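Careers > Field Positions > Derkport

Route Technician, Residential and Commercial Pest Control

Rafferty Pest and Wildlife is hiring one route technician for our Derkport branch. The job is mice, rats, carpenter ants, wasps, the occasional bat, and a raccoon named by a customer before we got there. If you read that list and kept going, you are already in the top half of our applicants.

You would take over the east side route, which has 55 regular stops. Most are monthly or quarterly visits: two bakeries, a grain elevator, a string of duplexes, and a retirement home where you will be offered more coffee than is medically wise. The last technician held the route for 9 years and left to open a bait shop, so he has stayed in the business of feeding worms to things.

What you'll do all day

Check and reset traps and bait stations. Crawl under houses. Seal gaps with mesh and foam. Explain to grown adults that birdseed kept in an open bag in the garage is a buffet. Write service reports in Nurnoleo, our scheduling app, which works well on most phones and badly in all basements. Bring a pencil.

Wasp calls pick up in summer and peak in September, when we all work longer days and get paid overtime for them. Winter is mostly mice. On-call weekends come up once every four weeks.

What we need from you

A valid driver's license and a clean enough record that our insurer doesn't phone us. You should be able to carry a ladder, fit through a standard crawl space hatch, and stay polite while lying on your back in one. A state applicator license is great. If you don't have one, we pay for the course and the exam, and we'll pay for the exam a second time. The third time is on you.

Experience is welcome but we have trained a florist, a line cook and a former substitute teacher. The teacher was the calmest of the three around rats.

What you get

$269 a week on top of hourly pay while you're in training, to make up for the shorter days. Health and dental after the first month. A truck you can take home, washed by you. Boots, respirator and coveralls, replaced when they wear out and sometimes when they merely smell like it. Paid vacation, though please don't ask for it in wasp season.
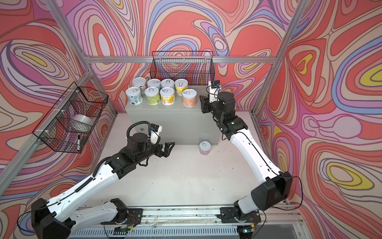 Black wire mesh basket on a patterned wall panel, held with small white cable ties.

How to apply

Send a résumé, or a page of plain sentences if you don't have a résumé, to Lorne Gill, branch manager. Drop it at the front counter, next door to Grindura Tool Rental, or mail it to the Derkport office. Tell us about one unpleasant job you finished anyway. It doesn't have to involve animals.

Interviews take half an hour and are followed by a paid ride-along. Wear long pants and eat breakfast first. Applications close Thursday, March 2, 2023, at the end of the business day, and Lorne goes home at four.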